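Textilpflege im Haushalt, Teil 2: Bedruckte Stoffe (Skript Mäkelä, Stand 8. Mai 2019)

Heute: Pflanzenmotive, dunkle Linie auf weißem Grund. Vor dem Falten immer glattstreichen, von der Mitte nach aussen. Dünne Linien verzeihen keine Knicke.
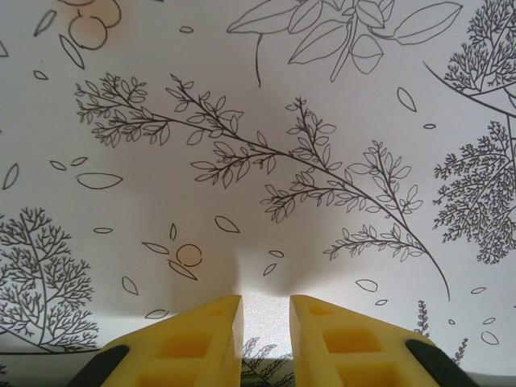 Waschen bei 60 Grad nur wenn Etikett es erlaubt, auf links. Bügeln ebenfals von links. Falten: Längskante auf Längskante, dann dritteln.

Zur Übung: je Gruppe ein Tuch, 20 min. Protokoll bitte mit Namen abgeben!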